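Chapter 4

Water Finds a Way: Rivers, Floods and the People Beside Them

What you'll meet in this chapter
How rain gets from a hilltop to a river
Why two streams of the same size can behave so differently
Reading a simple hydrograph
The Brorthorpe flood, and what changed afterwards

I grew up three streets from a river and I never gave it a thought until it came into the kitchen. It was a small river, the sort you could wade across in wellies for most of the year, and my brother and I used to race sticks under the footbridge. Then one April it rained for two days and there we were, carrying the rug upstairs. I've been a bit obsessed with rivers ever since (ask my students, they'll groan), so be warned that I get carried away in this chapter.

We'll start with a word you need straight away: catchment. A catchment is all the land that drains into one river. Stand anywhere in it, tip out your water bottle, and whatever doesn't soak in or evaporate will head downhill towards that same river. The edge of the catchment is called the watershed, and it usually follows the high ground. On a map you can trace it with a pencil, going from hilltop to hilltop, and I really do want you to try this with the map at the back of the book before you read much further. Use a soft pencil. You will go wrong at least once.

Our main case study is the River Doolan, which rises on the moor above Prikstead at a height of 595 metres and runs down through farmland to the town of Brorthorpe. It has one big tributary, the Wokier, which joins it just upstream of the town. Remember that junction, as it matters a lot later on!

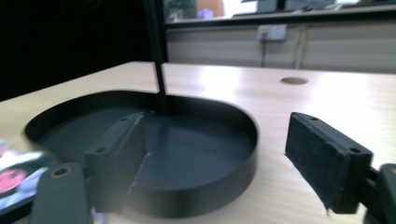 Why does a river keep flowing when it hasn't rained for weeks?
Most of the water in a dry spell comes out of the ground. Rain that soaked in weeks or even months earlier creeps through soil and rock and seeps into the river bed and banks, and we call this steady supply baseflow.

The Doolan has plenty of baseflow. Its upper valley sits on sandstone, which holds water in the tiny gaps between its grains and lets it go slowly. The Wokier is another matter. It runs over clay, and clay lets very little through, so heavy rain slides off the fields and into the channel in a matter of hours. I've walked both in the same week in August, and the Doolan was chattering along nicely while the Wokier was a string of puddles with a few cross-looking ducks.

Now think about the hills. The moor above Prikstead gets 2,000 millimetres of rain in a typical year. Brorthorpe, down in the shelter of the valley, gets 488. So you can be hanging your washing out in Brorthorpe under a blue sky while a great deal of water is already on its way to you, and when I first moved there I found that quite hard to believe.

Before you go on to section 4.1, jot down answers to these in your notebook. Don't look anything up yet.

Where does the rain go when it lands on your own street?
Which is the nearest river or stream to you, and which way does it flow?
What would happen to that river if the fields upstream were covered with houses and car parks?

Keep your notes, even the daft ones. We'll come back to the third question in section 4.3, when we look at the 379 homes built on the old water meadows beside the Wokier.

4.1 From hilltop to channel

Let's follow a single shower of rain. Some of it never reaches the soil at all, as leaves and branches catch it on the way down. This is called interception, and a wood in full summer leaf is far better at it than a field of short grass.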